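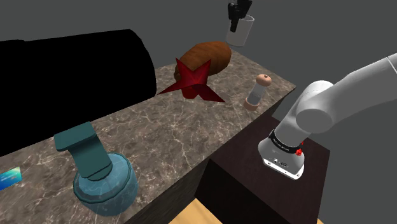

Gediminas Baranauskienė on shipping small, saying no, and the rewrite that ate a winter

Tuesday, August 27, 2024
Categories: Developers, APIs, Interviews

Caught Gediminas Baranauskienė between two calls, so this is a short one. Lead developer at Dolleck, the Ovcombe company behind the Rumolov scheduling app. Team of 14. Coffee going cold next to the keyboard.

First question, the API. Why drop the old version in January, with so many people still on it?

"We had about 3,000 developers with keys. Maybe 50 were writing to us every week, and most of those letters were the same letter. Dates. Time zones. We'd patched it so many times I was scared to open the file."

So, a rewrite. Planned for 10 weeks. Took longer, and Baranauskienė won't say how much longer. "Longer. Put longer."

The notice period is what got people angry. Fair?

"Yes, fair. We put it in the changelog and thought that was telling people. Who reads a changelog? I don't read other peoples."

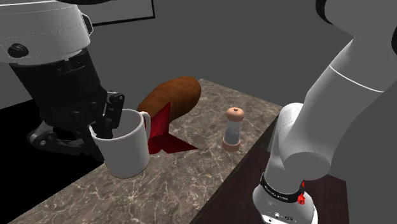

A white mug in the gripper, with bread and a pepper grinder on the marble counter. Render.

On Xue, the plug-in store Rumolov joined this year, more careful. Good traffic, slow reviews. "I push a fix in the morning and it sits there. My users think I'm asleep."

Any AI features coming? Long sigh.

"One. It suggests a meeting time and you can turn it off. The off switch was the first thing we built."

Next up is offline mode, then better docs, wich the support inbox has been asking for since forever. No date on either. Second call is already ringing.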